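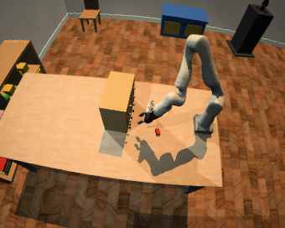
The lawyer had been in trademark practice for 11 years before she took her first case over a software name. She now spends most of her time on them, and on the licensing fights that come after.

The one she gets asked about is Skanda. Two companies used the word. Lometti sold a scheduling program under it, and Fukero later gave the same name to a feature inside its payroll product. She acted for Lometti.

"People assume the first one to use a word owns it," she said. "You own it for what you sell, and for whatever a buyer would expect you to sell next. The argument was over how far 'next' goes."

Fukero's position was that payroll and scheduling are bought by different people in a company. Her side had to show that they often aren't. It did that mostly with support emails. Over three months, Lometti's help desk had received 34 messages from customers asking about pay stubs, a thing its program has never handled.

"I would take those emails over a survey," she said. "A survey costs a lot and the other side's expert will spend a day picking at the questions. An email from a confused office manager is hard to argue with."

The judge did not accept all of them. Several were ruled out as general questions that showed no confusion over the source. The parties settled before trial, and the terms are confidential. Fukero's feature has since been renamed. 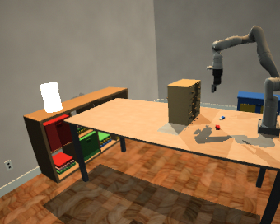

Image: Rawat

Asked what small developers get wrong, she went straight to searches. Many check whether the web address is free and stop there. She tells clients to look at app stores and trade directories as well as the federal register – unregistered users can have rights too, at least where they do business.

"Around 30 names come across my desk in a busy month," she said. "I'd drop half of them the same afternoon. Clients hate that, especially if they've already paid for a logo."

She is less worried about descriptive names than she used to be. They are weak, she said, but a company that knows its name is weak tends not to sue over it.

Her current work is a contract matter, over whether a license to use a name survives when the product is split in two. Briefs are due in February. She would not say which way she expects it to go.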